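Girnis Secondhand Workstation Board and Case, Reviewed by Someone Who Should Have Bought a Laptop

Reviewed by Isla Kingi
8 December 2025

I have owned the Girnis bundle for a month now and I have feelings about it. For $169 you get a gray case, a green Dell motherboard already screwed into it, a processor in a little plastic clamshell, and a tube of thermal paste the size of a ketchup packet. No cooler, no memory, no drive. Girnis calls this a "starter refurb." My brother-in-law calls it a box of somebody else's office.

Let's begin with the unboxing, such as it was. The case came in a carton that had previously held something from Moodley, with the Moodley label crossed out in marker. Packing was two pillows of air and a folded catalog for garden hoses. In spite of this, everything arrived in one piece. The case is heavier than it looks and has the charm of a filing cabinet. The side panel slides off with a latch that works on the second try, every time, as if it wants to be asked politely.

What sold me was the state of the board. I have bought used boards before, and the usual arrangement is a light felt of dust and one contact in the socket lying down like it's had enough. Mine had a plastic cover over the socket and clean gold contacts under it. I checked them with a flashlight and a jeweler's loupe, and found nothing to complain about, which annoyed me a little. I had my email half written.

The processor is the kind with flat pads underneath, and the board has the delicate parts. If you come from the older style, where the pins were on the chip and you could straighten them with a credit card and a steady hand, adjust your fears accordingly. You are now lowering an expensive tile onto a bed of very small springs. Hold it by the edges, keep it level at the end, and let it down without sliding it.

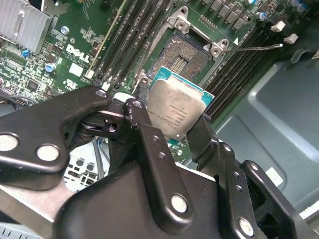
Do you have to push down on the processor to get it to seat?

Let its own weight do the work. Line up the notches on the chip with the ones in the socket, lower it straight, and let go. If it rocks or sits high at one corner, lift it out and try again. The only force in the whole business comes from the lever at the end, and the lever has plenty.

About that lever. Mine took more effort to close than I was prepared for, and it made a noise like someone stepping on a cracker. The leaflet in the bundle says, in its entirety on this subject, "Firm resistance is normal." I would have liked a second sentence. I would have liked the second sentence to be "So is the noise." I closed it with my eyes shut, opened them, and the machine has worked ever since, so I suppose the leaflet wins.

The leaflet deserves its own paragraph. It is 4 pages long, and one of those is a warranty card for a Pudidetti fan that isn't in the box. The diagram for the front panel connectors is printed so small that I took a picture of it with my phone and zoomed in, at which point I could see clearly that it was for a different board. The forum at Nesudau has the correct one, posted by a man named Hemi Faulkner, who answered my question inside an hour and then asked whether I had considered just buying a laptop.

Once the chip is in and the lever is down, things get friendlier. The memory slots are easy to reach as long as you do them before the cooler goes on. I did them after. The sticks click in with a good solid snap, and the white latches on the slots still had some life in them. I put in two I had saved from my old machine and the board took both without comment. 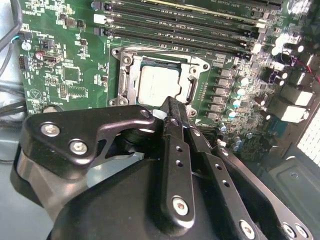 The paste was another story. There is enough in the packet for one application if you are careful and zero if you sneeze. I squeezed out a blob the size of a pea, felt I'd been stingy, added more, and spent the next 18 minutes with rubbing alcohol and coffee filters taking it all off again. I ended up using a tube from the hardware store. Use the pea. The pea is correct.

The cooler I bought separately, and this is where I'd like a word with Girnis. The listing says "accepts standard coolers." The board accepts the coolers it was born with. It has its own ideas about mounting, and the first one I bought did not share them. The second one fit. Returning the first cost me shipping, so add that to your mental price.

In daily use it does what I wanted, which is run my mother's recipe archive (3,000 scanned cards, a third of them for Jell-O) and play music in the back room. It boots quickly. It hums a bit. When the scanner software is busy the fan speeds up, and the cat leaves.

Complaints, in the order they made me swear: the leaflet, the cooler business, the paste, and the side panel latch. There is also a sharp edge inside the case near the drive bay that drew blood in November and has been covered in electrical tape ever since.

Would I buy it again? For the price, yes, if I already had memory and a drive in a drawer. If you are starting with nothing, add up the extras before you get excited. And if you have never put a processor in a socket, this is a decent board to learn on, cheap enough that a mistake will ruin your evening and leave the rest of the week alone.

Three and a half stars. The missing half is for the catalog, which I have now read twice, and I don't have a garden.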